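News > Workplace > Facilities

February
By Catríona Phelan

Shared snack table at Wostham office moves to compartment storage

The Wostham office of Nirex has changed the way it stores snacks for staff on the second floor. Loose packets are being moved out of the kitchen drawers and into open cardboard organizers placed on the work tables. The change applies to dry, individually wrapped goods only. Fruit, bread and anything that needs a refrigerator stay in the kitchen.

Verna Escobedo, who manages supplies for the site, said the drawers had two faults. Staff could not tell what was left without emptying them, and small packets slid behind the drawer runners and went out of date. A clear-out before the change recovered 11 expired items from one drawer.

The organizers are cardboard grids of the type used for sorting small parts. Each compartment is meant to hold one kind of packet. Hot and spicy products go at the front so that they are not picked up by mistake, and items containing nuts are kept in a separate closed box in the kitchen. Larger bags that do not fit a compartment are laid flat on top or left beside the grid until there is room.

Refilling is done at 2 p.m., when the tables are least used. The person on duty checks the date on each packet, puts the older stock at the top of the compartment and writes down any product that has run out. Escobedo put the time needed at 30 minutes for the whole floor. Tables stay in normal use during the refill, and staff do not have to move their laptops unless the organizer itself is being replaced.

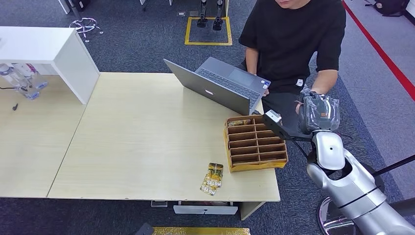
Cardboard was chosen over plastic trays on grounds of cost and weight. Its weak point is the base, which softens if a drink is spilled on the table. Gearóid Cronin of Mandness, the firm that supplies the organizers, recommends a strip of tape along the bottom edge and replacement of any unit that no longer stands square. He also advises against stacking one grid on another, as the lower dividers fold under load.

Drinks are not covered by the new arrangement. Cans and cartons will remain in the kitchen cupboard, and the present order with Temba for coffee and tea is unchanged.

Staff who want a product added to the list can write to Escobedo before the end of the month. Requests for items sold only in multipacks will be accepted if the inner packets are sealed and carry their own date.

We use cookies to remember your settings and measure visits to this site. Accept | Manage cookies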